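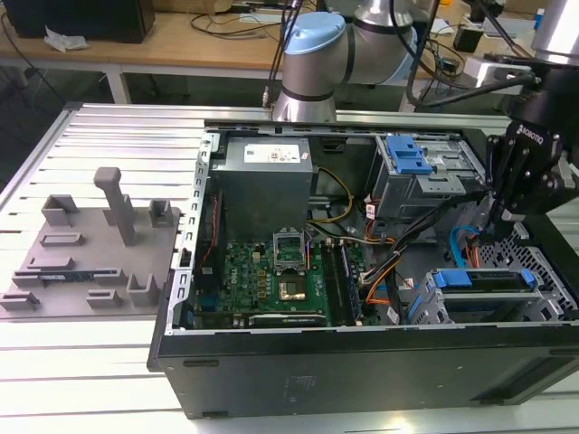
An open desktop computer case with the power supply and motherboard in view.

Gagnon Opens Drop-Off Counter for Old Computers in Brindia

BRINDIA, 19 July 2019 – Gagnon, a repair and recycling company serving homes and small businesses, has opened a drop-off counter for used computers at its Stasach Street building. Residents can bring in desktops, laptops, monitors, printers, keyboards and loose cables during regular store hours. Most items are accepted free of charge.

The counter replaces the weekend collection days that Gagnon held in the parking lot of its old store. Those events drew long lines of cars, and people who worked weekends often missed them. The new counter is open Monday through Saturday and has its own entrance on the north side of the building. Two parking spaces next to the door are reserved for unloading.

Last year the company took in 206 desktop computers from households in Brindia and the nearby towns. Of these, 161 were repaired or rebuilt and sold through the Gagnon store. The others were taken apart. Usable power supplies, memory, fans and drives went to the parts shelf, and the remaining metal, plastic and circuit boards were sorted and shipped to recyclers.

Customers are asked to copy any files they want to keep before they come in. Gagnon does not return hard drives after a computer has been accepted. Every drive is erased using Buvora, the company's own drive-wiping service, and drives that cannot be erased are shredded. A customer who wants written proof can ask for a Buvora certificate at the counter. The certificate lists the serial number of the drive and the date it was wiped or destroyed. It costs $3 per drive and is sent by email.

Customers who would rather keep the drive may take it out at home. Computers are accepted with or without a drive, and missing screws, side panels or power cords are not a problem. Staff can also remove a drive at the counter while the customer waits. There is no charge for this on desktop computers. Laptops take longer and may need to be left overnight.

The following items are accepted at no cost:

Desktop and laptop computers, in any condition
Flat-panel monitors
Keyboards, mice and speakers
Printers and scanners, with ink and toner cartridges removed
Routers, modems and network switches
Power cords, chargers and data cables

Tube monitors and tube televisions are accepted for a fee, which depends on screen size. Gagnon cannot take refrigerators, microwave ovens, smoke detectors, light bulbs or loose household batteries. Laptop batteries may stay in the laptop. A battery that is swollen or leaking should not be brought to the store, and residents should call ahead for instructions.

Businesses, schools and offices with larger loads can schedule a pickup. Pickup is offered within Brindia city limits and requires a list of the equipment to be collected. Requests are usually answered within 2 business days. Equipment should be on the ground floor or near a working elevator.

Rebuilt desktops are sold at the front of the same building with a 90-day store warranty. Each one is cleaned, tested and fitted with a newly wiped or new drive. Stock changes from week to week, and computers cannot be held by phone. Used parts are sold as is and may be exchanged within seven days with a receipt.

About Gagnon

Gagnon repairs, rebuilds and recycles computers for customers in Brindia and the surrounding area. Its Stasach Street location includes a repair shop, a used computer store and the new drop-off counter. The Buvora drive-wiping service is also available to customers who are not recycling a computer.

Media questions may be directed to the Gagnon front office during store hours.

###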